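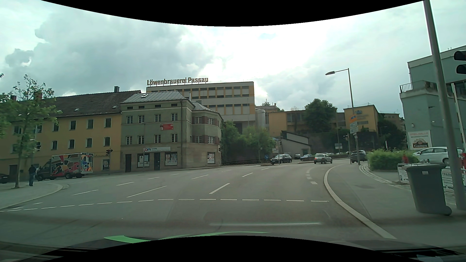

The yellow and grey-green houses at the junction, Fledville

How to Grow Maidenhair Fern from Spores

Maidenhair fern does not set seed. It reproduces by spores carried on the underside of the fronds, and sowing them takes patience more than skill.

You will need a ripe frond, a sheet of white paper, a shallow pot, fine peat-free compost, a clear plastic bag and boiled water that has cooled.

1. Collect the spores. Look under the leaflets along the outer edge. The spore cases are ripe when they turn brown. Cut the frond, lay it on the paper and leave it in a dry room overnight. The spores fall as a fine brown dust. Tilt the paper and tap it so the larger chaff slides off first.

2. Prepare the pot. Fill it with compost, firm it lightly and pour boiling water over the surface to kill moss and fungus. Cover it and let it cool completely.

3. Sow thinly. Tap the dust over the surface and do not cover it with compost. Put the pot in the bag and seal it.

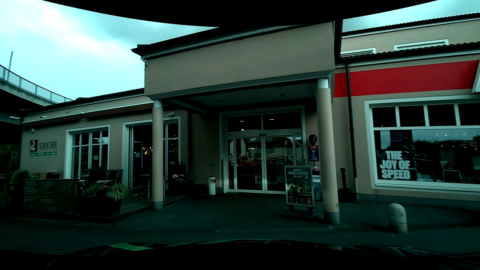
Ferns in all their stages want bright shade. Direct sun will cook a sealed bag in an afternoon. A north windowsill is good, and so is a sheltered spot outdoors in mild weather. A projecting canopy on round columns, like the one on the beige building, gives the kind of overhead cover to look for. Keep the pot near 20 degrees Celsius.

4. Wait for the green film. Small flat heart-shaped growths come first. They need a film of water for fertilization, so mist them with the boiled water and reseal the bag.

5. Prick out. When the first true fronds are nearly 5 centimeters tall, lift small clumps into separate pots. Open the bag a little more each day for a week before taking it off.

My February sowing had 29 clumps big enough to move. Spores kept in a paper envelope in the fridge can be sown later.

Elis Probert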